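Holtivent Tabletop Sorting Guide
Section 2: Clearing and sorting plates

2.1 Before you start

This section covers the sorting of plastic and rimmed plates on a Holtivent white table using a Brellance slotted basket. Read section 1 first if the table has not yet been levelled.

Caution: Do not use scouring powder or wire pads on the table top. Scratches follow the grain and cannot be polished out.

2.2 Loading the basket

1. Wipe the table top with a damp cloth, then with a dry one. Small specks and smudges do not affect use, but grit under the basket will mark the surface.

2. Set the basket down with the rim facing up and the floor flat on the table. Keep the slots in the side wall clear so that air can pass through.

3. Put round plastic plates in the basket as a single stack, face up, against one side wall. A stack placed in the middle tends to slide when the basket is lifted.

4. Finish the stack with a plate of the same size or smaller. A shallow plate with a raised rim, such as the light blue one, makes a suitable top.

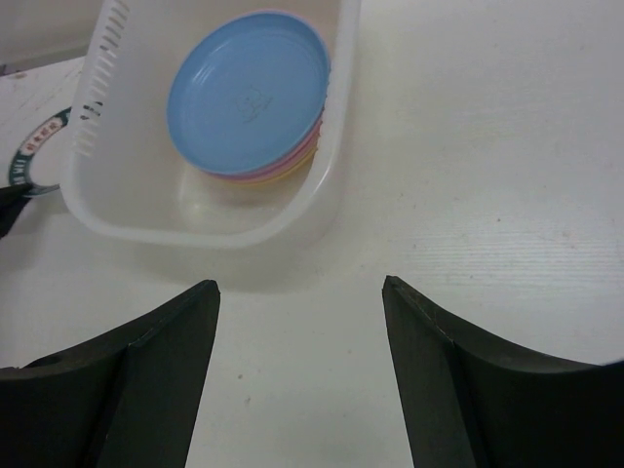 5. Lift the basket by the rim with both hands. Do not drag it.

Note: Plates with a printed mark or drawing in the centre should not be stacked while damp. The print may stick to the base of the plate above.

2.3 Oval plates

Oval plates are kept out of the basket. They do not sit squarely on a round stack and will tip it.

1. Lay each oval plate flat on the table, face up, away from the front edge.

2. Check the rim by eye and then with a fingertip. On plates with a coloured rim, such as dark green on white, chips show up most clearly from above.
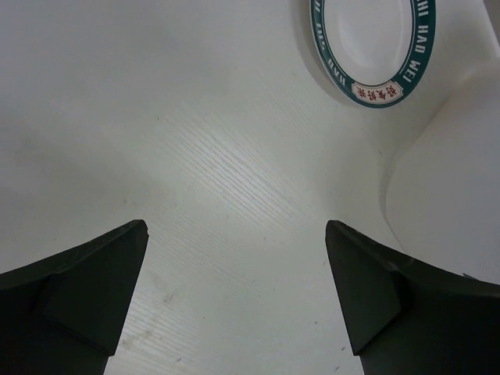
If the rim is sound, move the plate to the rack – see section 3 for rack spacing. If it is chipped, set it aside and do not return it to use. Fine cracks in the well can be hard to see under strong light, so tilt the plate slightly and look again before passing it.

3. Wipe the table once more when the last plate has been moved.

Caution: Never rest the loaded basket on an oval plate, even for a moment.

Text checked by Mahmoud Tazi, January 23, 2022

Comments (2)

usmani_k
Step 3 should say what to do with plates of mixed sizes. I put the largest at the bottom and that seems to hold. Is that right?

Flundix
Does the note on damp prints apply to bowls as well? Section 4 doesn't mention it.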